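Search this site
Search
Menu

The arm at the end of the bench

17th April
By our correspondent in Lunville

The workshop of Hartono stands behind the old freight yard in Lunville, in a long building with a low roof. The company prepares parts for makers of frames and shelving. Bars of different lengths arrive mixed together in bins, and before anything can be drilled or packed, each bar must be taken out and laid the right way. For many years this was done by hand, by people who stood beside the bins for a full shift.

In March of last year the company started to use a robot arm for this task. I visited because I wanted to know what the people in the workshop think about it, now that it is no longer new. I had read many articles about robots and very few about the persons who work two steps away from them.

The first thing that I learned is that the work did not disappear. It moved. Before the robot, there were eight pickers on the floor. The same eight people are still employed, but only two of them stay with the picking cell during a shift. The others were trained for drilling, for inspection and for the packing line. The training took longer than the management had planned, and several workers told me that this period was hard. They were slow at the new tasks and they knew it.

"I was very good with the bins," one woman said to me. She had picked parts for many years and now she inspects drilled holes. "My hands knew everything. Then I was a beginner again, with younger people explaining to me." She does not want to return, mainly because of her back. But she said that it took her the whole summer before she felt useful.

The cell itself was built by Gernora, a small integrator from Pronville, with a standard industrial arm and a gripper made for long, narrow pieces. In the catalog, such a cell looks very clean. In the workshop it looks like a place where people work. The bin is worn from use, the cables are tied along the outside of the arm, and there are pieces of blue tape at the corners of the board beside the bin. The bars lie at different angles in the bin, reddish ones and green ones, and the gripper has to come down between them.
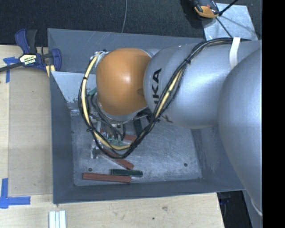
What the operators do now

To be an operator of the cell is a new job in this company, and it had no description at the beginning. The two people on the shift fill the bins, watch the picks, and help when the arm stops. It stops when it cannot find a good way to hold a bar, for example when one bar lies flat against the wall and another is on top of it. Then the operator pauses the cell, moves the bars by hand, and starts it again.

In the first weeks this happened so often that the operators were tired of walking. They found by themselves that it matters how the bin is filled. If the bars are tipped in all at once, they make a knot. If they are put in with a little care, the arm can work for a long time alone. This knowledge was not in the manual from Gernora. It is now written on a sheet of paper at the cell, in the handwriting of three different people.

The cables were another lesson. An arm that turns all day pulls on everything that is attached to it, and the operators check the ties at the start of each shift. One of them described it to me as "looking at the shoes of a child before school."

A quieter shift

Not everybody is content. Picking was heavy work, but people talked while they did it, four on each side of the bins. The two operators have less company. One man said that he sometimes goes to the packing line only to hear voices. There is also the question of pay. The operators received a small increase after the first year, while those who moved to packing did not, and this is still discussed at lunch.

The management says that a second cell is possible, but no date is fixed. The workers asked to be included earlier this time — before the table is placed and before the training is planned. When I left, one of the operators was putting bars into a bin, a few at a time, and did not look up.

Receive our stories by email every month. Enter your address to subscribe.
This website uses cookies. By continuing to browse you accept our cookie policy. Accept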